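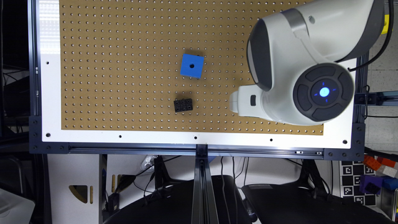 Page last changed: July, 4:40 pm

Ticket 893 – "Plurka" single missing from the artist page

Hi again! So our new single "Plurka" went up through Rana at midnight, and it's playing fine if you have the direct link, but it isn't on the Vokville artist page at all. It landed on some other Vokville, a metal band with 200 followers (sorry, guys). The guest verse is by Hakmont, and it does show up on his page, so the release itself is alive.

What I've tried so far:

1. Logged out and back in, on my phone and on the laptop. Same thing.

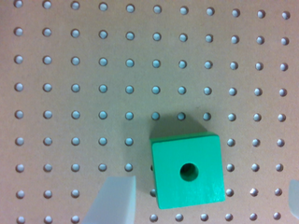 2. Checked the artist ID in the Rana form. It was blank! I'd typed the name and skipped the "pick existing artist" box. I pasted our ID in and hit save, and now the release says "update pending."

3. Looked at the video. That one's on the right channel, with 300 plays by lunch – yay – but the audio link under it still opens the metal band.

I really don't want to pull the song and upload it again and lose the plays. Can you move it from your end?
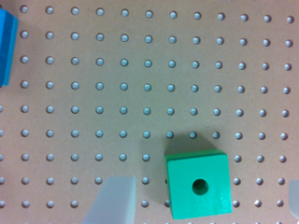 Ayanda Zwane: Please don't take it down. Your ID change came through and I've sent the store a remap request. Keep the same ISRC and leave the form alone while it's pending, or the request starts over.

Okay, hands off the form! I'd just pre-saved it for my mom too, and hers opens the wrong page as well.
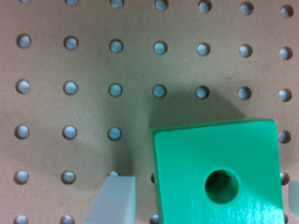
Will the play count follow the song when it moves?

The plays are tied to the ISRC, so they stay with the track whichever artist page it sits on.

Phew. Leaving this open till I see it on our page.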